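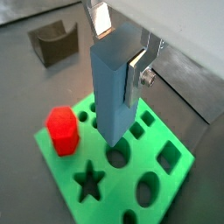 Wekamel Homeowners' Association
Minutes of the Spring General Meeting, April

The meeting was called to order at 7:05 p.m. in the upstairs room at the library, after a short delay while more chairs were brought in from the hallway. The chair welcomed everyone, gave a special hello to the households who have joined us on the Ziltach Lane side over the winter, and asked people to sign the sheet by the door if they had missed it on the way in. A quorum was present.

Minutes of the last meeting

The January minutes were read in part and taken as read for the rest. One owner pointed out that the side gate on Gavrilă Court had been written down as the rear gate, and the secretary was glad to fix it. Approved as corrected.

Management company

The main business of the evening was the management contract, which runs out at the end of June. Our present company, Zerero Property Services, has told us it would like to stay on and has offered the same terms for another year. The board had also asked for a written proposal from a second firm, and copies of both were passed along the rows, with people kindly sharing where there weren't enough to go around.

There was a good long talk on this, and the secretary will not try to put down every word. Several owners spoke well of Zerero, particularly the way the office handled the frozen pipe in the east building, when a person picked up the phone at a very late hour and stayed on the line until the plumber was at the door. Others felt that ordinary requests take too long. One owner on the second floor has been waiting since fall for an answer about a balcony door, and another said she had sent the same form in twice and been thanked for it both times without hearing anything more. The Zerero representative, who had come along for this item, apologized to both of them and took down their unit numbers.

It was asked whether the second firm would keep our bookkeeping in the format we use now. The board did not know and said it would find out. It was also asked whether either firm would do a walk-through of the grounds with owners present, and the representative said Zerero would be happy to do one in May and would even bring coffee, which was warmly received.

Motion to renew with Zerero for one year, on the condition that all written requests get a written reply within 10 business days. Seconded. Carried on a show of hands, with 3 opposed. The board will ask to have the condition added to the contract itself and will not sign until it has been.

Rental rules

The chair reminded everyone that owners who plan to rent out a unit need to send the office a copy of the lease before the tenant moves in, along with a phone number where the owner can be reached. This has slipped a little. No one is in trouble over it, but the office would be grateful to have the missing leases by the end of May.

An owner asked if the shortest allowed lease could be brought down from six months to three, as she has had calls from traveling nurses who would make lovely neighbors. There was sympathy for this and also some worry about more moving trucks in the loading area on weekends. A change of this kind would need an amendment to the bylaws and a mailed ballot. The board agreed to look at the wording and come back with a draft in the fall. No vote was taken.

Sale of units and transfer paperwork

Two units changed hands over the winter and another is listed. Sellers have been surprised by how long it takes to put together the resale packet, and the office asks that it be ordered as soon as a listing is signed. The fee stays at $80. An owner who sold her late mother's unit last year said that she wished she had known to ask for the parking assignment letter at the same time, and the board thanked her for that and will add a line about it to the sellers' sheet.

A question came up about For Sale signs on the front lawn. The rule is one sign per listing, in the planting bed by the mailboxes, and it comes down at closing. Window signs are not allowed. An agent's open house arrow may go out at the curb on the day of the open house and should go home with the agent.

Roof and gutters

The west building gutters have been cleaned and the downspout at the corner reattached. The roofer would like to come back in dry weather to look at the flashing over the stairwell. The ceiling stain on the top landing will not be painted until that visit has taken place, so please bear with it a while longer.

Other business

The lost umbrella from the January meeting is still at the office and is a rather nice one.

Owners on Gavrilă Court asked for the path light nearest the bike rack to be looked at again. It was replaced in February and is already flickering. Zerero to follow up with the electrician.

There was a request to start meetings a half hour later for the sake of those coming from work. After some back and forth it was agreed to try 7:30 p.m. for the next one and see how people like it.

Next meeting

July, same room, 7:30 p.m. Items for the agenda should reach the office by the end of June.

The meeting was adjourned at 8:50 p.m., and the chair thanked everybody who stayed to stack chairs.

Respectfully submitted,
Secretary, Wekamel Homeowners' Association

Search this site Enter keywords Go

© Wekamel Homeowners' Association | Contact the office | Back to top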